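Xuelian Qian
@xuelianqian
I have lived in Istberg for eleven years and I still mix up the words for borrowing and lending. But this thread is about tables. More exactly, about how I learned to buy a second-hand table without regret. Long, sorry. 1/

2/
When we moved to the new flat in April we had one folding table from my student time. Four people could sit at it if two of them were children. My mother was coming for the summer, so we needed something bigger.

3/
New tables were not possible for us. The one I liked at Stoica cost 901 and the chairs were extra. I went home and looked at it on my phone for a week, like a person who is in love with somebody married.

4/
So, second-hand. My first mistake was to measure only the place where the table would stand. You must also measure the staircase, the turn on the landing, and your own door with the handle included. I knew none of these numbers.

5/
The first table I bought was 163 cm long. Beautiful oak. It is now in my neighbour's workshop on the ground floor, where it went on the same evening. He is happy. I got a jar of plum jam.

6/
Second lesson: ask if the legs come off, and then ask how. "Yes, they come off" can mean four screws, and it can also mean that the seller's uncle has a saw.

7/
Third lesson: extending tables. Pull the leaf out and push it in again yourself, while the seller is there. Don't be shy. I was shy and I bought a table which opened and never closed. It was for sale again after nine days.
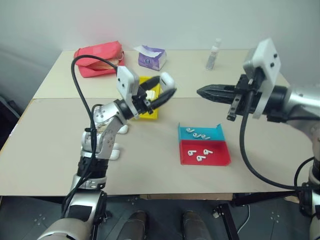 Xuelian Qian
@xuelianqian

8/
Where two parts of a top meet, put your palm flat over the join and move it slowly from one side to the other. Your eye forgives a lot, your hand doesn't. If one side is higher, crumbs will collect there and a glass will find it.

9/
A small step in the join can often be repaired. Look underneath. Many times there is a loose bracket, or a wooden pin has broken. My friend Wumpini Addo repaired one for me with a pin that cost less than a bread roll. If the board itself has bent, leave it with the seller.

10/
Wumpini also taught me the paper test. Fold a sheet of paper two times and try to push it under each leg. If it goes under one leg only, the floor may be guilty, so turn the table a quarter and try again. If the same leg is still in the air, it is the table.

11/
Smell it. I am serious. Open any drawer and put your nose inside. Old cigarette smoke doesn't leave. I tried vinegar, coffee and baking soda, each one for a weekend, and at the end I had a drawer that smelled of salad and cigarettes.

12/
About words in the adverts, because I had to learn this as a foreigner. "Solid" describes the feeling of the seller. "Solid wood" describes the table. "Wood effect" is a picture of wood. "Vintage" is any age.

13/
And "some marks from use" can be anything. Ask for one photo taken with the light coming from the side. Light from straight above hides scratches very well.

14/
About price: I don't bargain well in a language that isn't mine, so I write my offer before I go to see it. "I can pay 229 and collect it tomorrow with my own van." The second half of the sentence does most of the work.

15/
The van was not mine, of course. I hired it by the hour from Cenent. Bring your own blankets and two straps. Put the top on its long edge, never flat with other things on it.

16/
The table we have now came from a lady who was moving to her daughter's. It is beech, with six places, and the legs come off with one key. She had kept the key in an envelope with "TABLE" written on it. I nearly cried.

17/
My mother arrived, looked at it, and asked why we didn't buy a round one.

18/
Several of you asked what oil I use. It is the plain hard wax oil from Troltico, two thin coats, one night between them. Wipe off more than you think you should. Then put the oily cloth outside, spread flat, because it can catch fire if you leave it in a ball.

19/
Chairs will be another thread. I have bought five and they have four different heights.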